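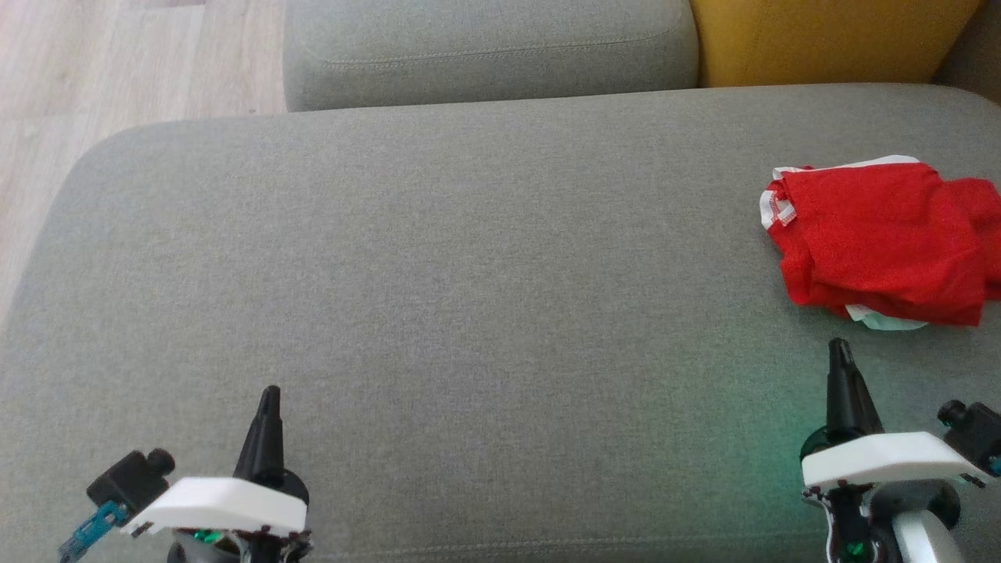
Both grippers over the sofa seat, red garment at right.

Two-arm rig, pre-run inspection, sofa setup
Build: Gendent arms on the Rellby cart
Filled in by: Szymon Domański
Second check: Ladi Akinola
Session: April, start 14:00

Power off

1. Cart wheels locked, all four. OK.
2. Arm base bolts tight. OK. Left rear took a quarter turn. Mark it with the paint pen so we can see if it moves again.
3. Finger screws tight, both grippers. OK.
4. Finger tips free of burrs. OK after filing. Run a fingernail up each edge. The points will snag a knit before they hurt a person, but check for both.
5. White housings seated, no cracks. OK.
6. Wires under the grippers clear of the joints. FIX. Right side had too much slack at the wrist. Added one tie, moved the joint by hand through full travel, no pinch.
7. Camera modules tight in their mounts. OK.

Power on, arms parked

8. E-stop within reach of the person standing. OK. It was on the shelf behind the cart last time - keep it on the Kozłowski bench, front corner.
9. E-stop drops both arms. OK, tested twice. They sag when power cuts, so keep hands out from under them.
10. Speed limit at 14 percent. OK. Ladi wants to go higher for folding. Not until the grip test is logged.
11. Grip force at setting 4, both sides. Left OK. Right read 6 at startup, reset by hand. OPEN.
12. Both camera feeds live. OK. Swap the labels in the software, left and right are reversed there.

Work area

13. Seat clear except for the one garment. OK.
14. Garment has no pins, zipper pulls or loose cord. OK.
15. Lowest arm height set above the cushion. OK. Press the cushion down before you measure. It gives more than you would think.
16. Floor clear on the walking side. OK.
17. No pets or kids in the room. OK.

After 60 minutes of running

18. Motors cool enough to hold a hand on. Left OK. Right shoulder warm, over the left one by a clear margin. Stopped and let it rest.
19. Base bolts checked again. OK, paint mark lined up.

Comments

L.A. - Item 11 has to be closed before the next session. I think the saved file is still the old Tralwood one. I'll load a clean copy and power cycle it a few times.

S.D. - Agreed. Please write the reading down each time, even if it comes up right. Also need more small cable ties, the bag is nearly out.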